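Little White Tables Get Ready to Go Out on Loan in Tundia

24 Nov 2018

If you have ever tried to fit a dozen relatives around a table built for four, you will understand why people in Tundia have been so pleased with the news from Tralis Street, where the old fabric shop at number 124 has been filling up since September with small white plastic tables, all in pieces, all waiting for legs.

The tables are for the Melel Table Library, which opens its doors next month and will lend them out to anyone in town who has company coming and nowhere to put the plates. You come in, you sign the book, you carry your table home (they are light enough for most people to manage under one arm), and you bring it back within a week, wiped down. There is no charge, though there will be a jar by the door.

The idea belongs to Souad Tawfik, who ran the fabric shop with her sister for many years and has kept the lease on it. It goes back to the spring and to Ramadan, when she had neighbors in to break the fast on more evenings than she had planned, and when word got out about her lentil soup, the crowd got larger and the seating got stranger. People ate off the ironing board. Someone's uncle ate off a suitcase, quite happily, for most of an evening. Souad borrowed tables up and down the street, and she noticed as she went that nearly every house had the same trouble at one time of the year or another, for a birthday or a funeral or a card game, and that the few people who did own a spare table were forever being asked for it.

"I thought, why should Mrs. Igwe's table have to go to every party in town?" she said. "That poor table has been out more than I have."

Mrs. Igwe is Chinyere Igwe, two doors down, and the table in question is a walnut one with a drop leaf that came from her grandmother. She says she never minded lending it, but she did mind the rings from the glasses, and she was one of the first to put money in when Souad started asking. A bake sale in September, a second one a few weeks later when the weather was kinder, and a good many envelopes pushed through the shop door came to $964 in all. That went on tables, on shelving to keep them on, and on a large roll of black vinyl to lay over the work surface so nothing would get scratched.

The tables themselves came from a hotel outside town that was clearing out its pool terrace. There are 83 of them, plain white, low enough to go beside a sofa or for children to sit around on cushions. They had been knocked down flat for storage, with the tops in one heap and the legs in another, and whoever did it had put the legs in with the umbrella poles, which made for an interesting first afternoon of sorting.

Kieran Mottram drove them over in his bread van, on a day when he would normally have been asleep by noon, and it took him several trips. He has asked the paper to pass on his apologies to anyone on his route who found a table leg in with their rolls. There was at least one, and he would like it back.

Since then the evenings have been given over to washing and putting together. The washing was the worse job. Plastic that has sat outside for years gets a gray bloom on it that soap alone won't shift, and the ribs under the tops had collected a fair amount of leaves, sand and old spider business. Azadeh Nouri, who teaches fourth grade and is used to cleaning things that other people have made sticky, settled on baking soda paste and a nail brush, with a rinse after. She did a great many of them in her own bathtub before there was hot water at the shop, and her family has been very patient.

Putting the tables together is pleasanter work, and people who dropped in just to see what was going on have ended up staying for it. Sherif El Ouafi has been showing newcomers how to go about it. He repaired sewing machines for a living and has no training in garden furniture, as he is quick to tell you, but he has a feel for a thread. His main advice is to lay the top face down first and get each leg started by hand, turning it backward a little until it drops into place and only then forward. If it fights you, take it out and look. Nine times out of ten, he says, there is a grain of sand in there, and no amount of strength will help with a grain of sand. He keeps an old toothbrush in his shirt pocket for exactly this.

He is also firm that you should never tighten one leg all the way before the others are in. Start every one, then go around again and snug them up, and then turn the table over and lean on it with both hands. If it rocks, you go around once more. A few of the tables have rocked no matter what was done to them, and those have been set aside for parts, or for plants.

"It's not a hard thing to make," Sherif said, running his thumb around the ribbed collar at the bottom of a leg. "But somebody is going to put a hot dish on it with a child on each side. So we do it properly."

There has been a good deal of tea along the way. The glass-doored cabinet in the workroom was meant for screws and labels, and it was taken over by small white cups before any screw got near it. Souad says this was bound to happen and that labels can live in a drawer.

One question that came up again and again was whether to lend the tables whole or flat. Whole is simpler for the borrower, of course, and there is something nice about walking down the street with a finished table. Flat fits in a car, and on the bus, and up the narrow stairs that half the houses on Tralis Street seem to have. After some back and forth it was agreed to keep most of them standing ready and to let people unscrew the legs if they need to, as long as all of them come home in the bag provided. Chinyere sewed the bags out of curtain lining that was left in the shop, and each one has a drawstring and a loop for hanging it on a hook.

There was talk of painting the tables, too. Some of the younger helpers were very keen on yellow. Azadeh, who has seen what happens to painted plastic in a classroom, talked them around, and white it is, with a cloth over the top for those who want color. A box of tablecloths has already been promised, and more would be welcome if you have any you don't use, even stained ones. Stains can be covered with a dish.

Work goes on in the back room most evenings from six until people get hungry, and a table on its way to being finished spends a good part of its time with its legs in the air.

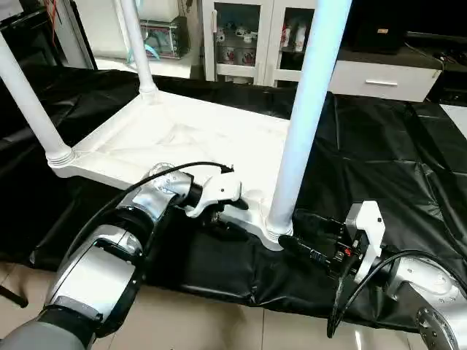
How to borrow one

The library will be open in the late afternoons and on weekend mornings. Bring something with your name and address on it the first time, and after that your face will do. You may take up to 2 tables at once, or more if you ask ahead and it is for a wedding or a wake. Souad would like it known that "ahead" means before the day itself.

Please don't leave tables outside overnight, and please don't stand on them to change a light bulb. If a leg works loose while you have it, turn the table over onto something soft and start the leg again by hand, as described earlier, or just bring it in and have somebody do it for you. No one will be cross. If a piece goes missing, say so, and it can most likely be matched from the spares.

Chairs are another matter. People have been asking about chairs since the first week, and the answer for the moment is that there isn't the room, although Kieran has heard of a school hall that may be getting rid of some and has been seen measuring the back of his van.

Opening afternoon

Everyone is invited to the opening, which will be held in the shop and will spill out onto the sidewalk if it stays dry. There will be soup. Chinyere is bringing her coconut bread, and Azadeh's class has been drawing place cards, a good number of which appear to be for dogs. The walnut table will be there as well, by the window, as a guest, and Mrs. Igwe asks that you use a coaster.

Anyone who would like to lend a hand before then can simply knock at 124 Tralis Street in the evening. Wear something you don't mind getting baking soda on, and if you own a nail brush, bring it.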